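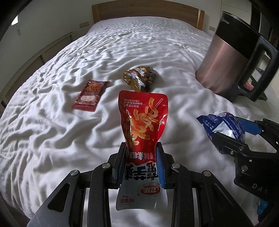 Can I use bread flour for scallion pancakes, or do I need all-purpose?
posted by Huslow

I have a big bag of bread flour to get through and I'd love to make a stack of scallion pancakes this weekend. Every recipe I've found calls for all-purpose. Will bread flour ruin them? Also, how much water should I use?

yu_landance
Bread flour works great, you just have to give the dough a longer nap! It has more protein, so it fights back when you roll it out, and if you rush it you get thick, tough pancakes. I do 300 g of flour to 195 g of hot water plus a good pinch of salt. Stir with chopsticks until it's shaggy, knead for a few minutes, then cover it and walk away for a full hour. I've left it for two when I got busy and it only rolled out better.

Then the fun part (my favorite thing in the whole kitchen, seriously). Divide it in four, roll each piece as thin as you can, brush with oil, scatter the scallions, roll it up like a rug, coil it like a snail and flatten it again. If it springs back on you at any point, cover it and let it sit 10 minutes. Medium heat, a couple of minutes per side, and scrunch the pancake with two spatulas when it comes out so the layers puff apart!

One more thing, dry your scallions really well after washing. Wet ones make the coils slide around and tear.

Sarko
bread flour is fine. i use it all the time

Huslow
Thank you both! Does the water have to be boiling? My kettle has a setting for 80 C and then it jumps to a full boil.

yu_landance
80 is perfectly good. Hotter water makes a softer, more tender pancake, and cooler gives you more chew. With bread flour I'd lean hot, so if you want to try the full boil on half the batch, go for it and compare. Don't put your fingers in right away!

mornings_and_dumplings
I'd add a spoonful of flour to the oil you brush on. Heat the oil first, pour it over the flour and salt, and stir it into a loose paste. It keeps the layers from sticking back together, and wow does it make a difference. My whole family noticed the first time.

They freeze beautifully too. Stack them uncooked with parchment in between, put them in a bag and cook them straight from the freezer with the lid on for the first minute. I make a double batch every February when I want something hot and crispy for lunch and don't feel like cooking from scratch. For dipping I like soy sauce, black vinegar and a little sugar, with chili oil if you're in the mood.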